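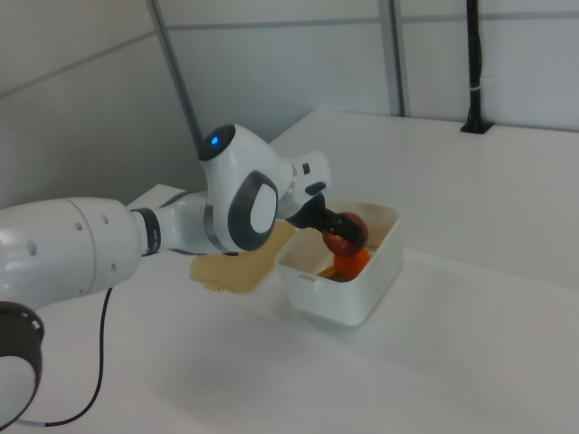
Que touca devo usar para treinar em piscina quatro vezes por semana?

Uma de silicone de espessura média, sem costuras, que tape as orelhas até ao lóbulo. Se o cabelo for muito comprido, escolha o modelo de copa alta.

Touca Noten de silicone, copa normal e copa alta
Referência 2141
Loja Loureiro, natação e águas abertas

Olá! Sou a Vasiliki Antoniadis, trato da secção de piscina da loja, e esta é a página que mais vezes reescrevi desde que começámos a vender pela internet. Parece disparate, uma touca é uma touca, mas recebo mais perguntas sobre toucas do que sobre fatos de competição (e olhem que os fatos custam vinte vezes mais e rasgam-se à primeira unha). Por isso vou contar o que sei, com calma, e no fim ficam as medidas para quem só veio à procura disso.

Comecei a nadar já adulta, com toucas de tecido emprestadas, daquelas que a meio do treino estão penduradas na nuca. Depois passei para o látex, que é barato e fininho e me arrancava os cabelos todos junto à testa. Só ao fim de dois anos experimentei silicone e fiquei danada por ter esperado tanto. Escorrega ao pôr, agarra no sítio e não puxa. Quem tem cabelo fino percebe logo a diferença!

A Noten é a que tenho na cabeça quase todas as manhãs. Já tive modelos mais caros e continuo a usá-los em provas, mas para treino, para fazer séries e atirar para dentro do saco no fim, é esta.

Como assenta

O silicone é mais grosso no topo e vai afinando até à borda. Na prática quer dizer que a touca não faz aquelas pregas compridas na parte de trás, ou faz poucas. Com cabeças pequenas ainda pode aparecer uma prega junto à nuca, já aviso. Não incomoda a nadar, mas se é coisa que a irrita, peça o tamanho júnior, que serve a muitos adultos.

A borda tem um rebordo enrolado, estreito, que fica por baixo da tira dos óculos. Eu ponho os óculos por cima da touca. A minha colega Hala Mahasneh põe-nos por baixo, como se faz em muitas provas, e também se dá bem, embora a tira com fivela grande fique marcada. Com fivelas pequenas não há problema nenhum.

A copa alta

Tenho de falar disto à parte porque é a pergunta que chega todas as semanas. A copa alta tem mais volume atrás e foi pensada para cabelo comprido, tranças, rastas, caracóis com vontade própria. Não é uma touca maior em toda a volta! A abertura mede quase o mesmo que a da copa normal, e quem tem a cabeça larga e o cabelo curto vai achá-la folgada em cima e justa em baixo, exatamente o contrário do que procura. Para cabeça larga com cabelo curto temos a Ladine, que estica mais e é um bocadinho mais macia.

Se tiver tranças grossas, enrole-as baixas, junto à nuca, e puxe a touca da testa para trás. Com o carrapito no alto da cabeça a água entra pelos lados ao fim de meia dúzia de viragens e depois é um saco de água a abanar. Aprendi à minha custa, num treino de 20 × 100 em que parei em todas as paredes para a ajeitar.
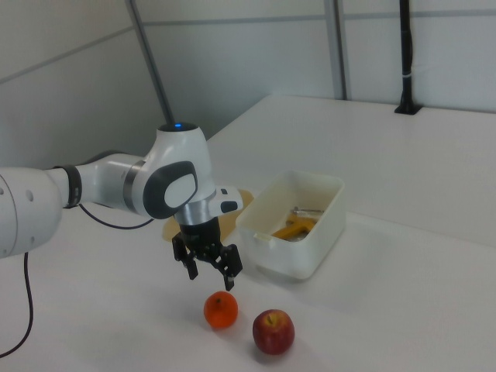
Outra coisa que ajuda bastante é molhar o cabelo antes. Eu sei que de manhã, com o balneário frio, não apetece, mas com o cabelo molhado a touca entra mais depressa e estica-se menos a borda. Há quem ponha amaciador por baixo. Se o fizer, ponha pouco e só nas pontas, que no couro cabeludo faz a touca subir e suja a água da piscina, e há piscinas onde com razão refilam.

Cores e impressão

Temos em preto, branco, azul-escuro, amarelo e um laranja forte que eu recomendo para o mar e para albufeiras. Em águas abertas, por favor, não levem preto. Um nadador de touca preta em água escura vê-se muito mal a partir de um barco, e mesmo a partir de uma prancha a poucos metros já é difícil.

Para clubes fazemos impressão a uma ou duas cores, de um lado ou dos dois. O Periklis Tsoukalas trata dos ficheiros e pede sempre a mesma coisa: desenho em vetor, sem degradês, e letras que não sejam fininhas. A tinta estica com o silicone e uma letra magra, depois de posta na cabeça, fica ilegível. A encomenda mínima é de 20 toucas por desenho. As cores podem ser misturadas dentro da mesma encomenda, desde que a tinta seja a mesma. Se vai precisar delas para o arranque da época, mande o desenho até agosto, por amor de todos nós, que em setembro pedem todos ao mesmo tempo.

Quanto tempo dura

Depende mais do cuidado do que do número de treinos. As minhas costumam durar uma época inteira e um pouco da seguinte. O que as mata são as unhas, os anéis, os ganchos de metal e o sol no tabliê do carro. O cloro faz pouco ao silicone (ao elastano dos fatos faz muito, mas isso é outra página).

Passe por água doce depois do treino, sacuda, deixe secar à sombra e guarde sem a dobrar sempre pelo mesmo vinco. Se for guardar muito tempo, um bocadinho de pó de talco por dentro evita que as paredes colem uma à outra. Nada de máquina de lavar, nada de radiador. Também não a deixe enrolada à volta dos óculos, que as arestas das fivelas marcam o silicone, e é por essas marcas que ele depois rasga.

Quando aparecer um rasgão na borda, mesmo pequeno, troque. Há umas colas para silicone que aguentam uns dias, já experimentei a Zalix numa touca de estimação, e durou três treinos antes de abrir outra vez, desta feita até à orelha.

O que não gosto nela

Também há. O branco ganha um tom amarelado com o tempo, sobretudo em quem usa protetor solar. A embalagem traz um saquinho de plástico sem furos, e a touca guardada ali húmida ganha cheiro. Eu fiz dois furos no meu com um furador de papel e resolveu. E o tamanho júnior só existe em copa normal, o que é uma pena para as miúdas com cabelo comprido. Já pedi à marca, continuo a pedir.

Mais uma: na água muito fria isola pouco. Para o mar no inverno uso duas, uma por cima da outra, com a de baixo do avesso para não escorregarem. A Vaida Vītola, que nada todo o ano na nossa enseada, usa uma touca de neopreno com fecho no queixo e põe a Noten laranja por cima para se ver. É uma boa solução se aguenta o queixo apertado, eu não aguento.

Trocas

Por higiene só aceitamos trocas de toucas com o selo da embalagem intacto, num prazo de 20 dias. Defeitos de fabrico são outra conversa: mande uma fotografia da borda e do rasgão e respondo eu ou responde a Dalia Kalniņš, conforme quem estiver ao balcão. Se o tamanho a deixa na dúvida, passe uma fita métrica por cima das sobrancelhas e pela parte mais saliente da nuca e escreva-nos com esse número antes de encomendar.

Ficha

Material: silicone
Tamanhos: júnior (copa normal), adulto (copa normal e copa alta)
Cores: preto, branco, azul-escuro, amarelo, laranja
Referência copa normal: 2141
Referência copa alta: 781
Impressão para clubes: uma ou duas cores, um ou dois lados
Lavagem: água doce, à mão

Página revista em 20/02/2019

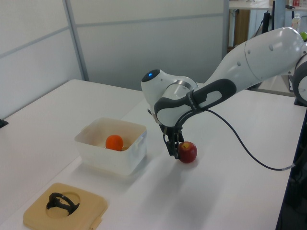

Posso usar a mesma touca em treino e em competição?

Pode perfeitamente numa prova de clube ou regional, desde que cumpra as regras da prova quanto a logótipos. Para quem anda à procura de décimas há toucas rígidas em forma de cúpula, sem pregas, que se guardam só para o dia da prova e que também temos na loja.

Artigos que costumam ir na mesma encomenda

Touca Ladine de silicone macio, para cabeça larga
Tira de substituição para óculos, com fivela pequena
Saco de rede para material molhado
Bóia de sinalização laranja para águas abertas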